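Last updated: May
Print | E-mail

Pulik Pocket Hotspot — Setup Guide
Section 4: Getting the hotspot ready before a trip

Do these steps at home, while you still have a connection you trust. You need the hotspot, its USB cable, and a phone with the Plando app installed.

1. Charge the hotspot until the battery light is solid green.
2. Slide the SIM tray out with the pin from the box. Place the card with the gold side down and push the tray back in until it clicks.
3. Hold the power button until the ring lights up. The first start takes longer than later ones.
4. On your phone, open the Wi-Fi settings and choose the network printed on the back of the hotspot.
5. Open Plando and enter the starter PIN, 1712. The app asks you to change it right away.

Note: If the ring blinks red, the hotspot can't read the card. Turn it off before you take the tray out.
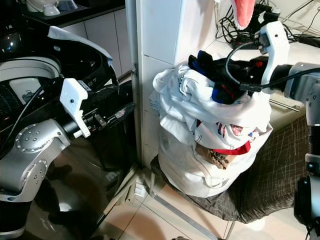
The case resists a light splash when the rubber port cover is closed. It does not resist soaking. The hotspot is small enough to be forgotten in a jacket or a pair of travel pants, so check every pocket before you do laundry, whether you use a top-loader with a black lid like this one or a hotel sink. If the hotspot does get wet, do not charge it. See Section 9.

6. In Plando, tap Trips, then Add Trip, and pick the countries you will visit. Include any country where you change planes.
7. Tap Download Profiles and keep the app open until the bar is full.
8. Set a data limit. The app warns you when you have used most of it — the hotspot does not shut off by itself unless you turn on Hard Stop. 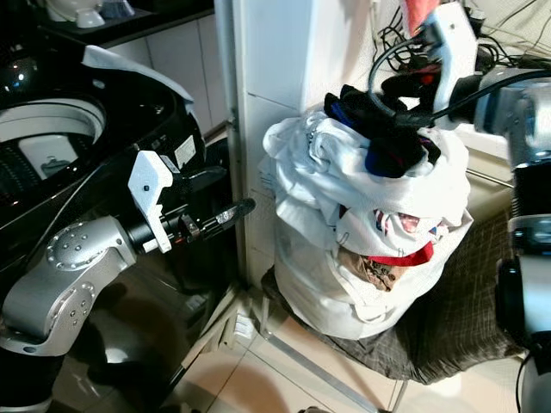
Where you put the hotspot makes a difference in a rental apartment. A window sill or a high shelf is usually best. Avoid metal cabinets and large appliances. A washing machine is a poor spot even with the lid closed, and with the lid open, as it is here, the hotspot can slide off the rim and into the drum. Move it a few feet and look at the signal bars again before you change any settings.

Caution: Do not cover the hotspot with clothing or bedding while it is charging.
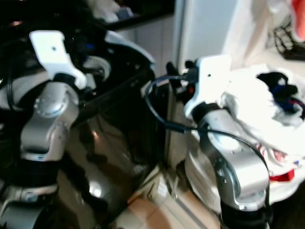
Oana Ene
Technical writer, Pulik travel products

4.1 Sharing the connection

Up to 16 devices can join at once. Each one uses battery, so remove those you don't need.

1. In Plando, tap Devices.
2. Tap Share to show a code, and scan it with the second phone or tablet.
3. To remove a device, swipe left on its name and tap Forget.

If a device joins but pages won't load, turn the hotspot off, wait 30 seconds, and turn it on again. Laptops sometimes hold on to an old address,
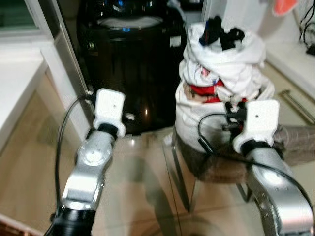
so also turn the laptop's Wi-Fi off and on before you try anything else. If that doesn't help, do a soft reset: hold the power and Wi-Fi buttons together until the ring turns white. Your PIN and trips are kept. A full reset erases both and is covered on page 17.

4.2 On the plane

Turn the hotspot off before boarding and carry it in your hand luggage. It contains a lithium battery — do not put it in a checked bag.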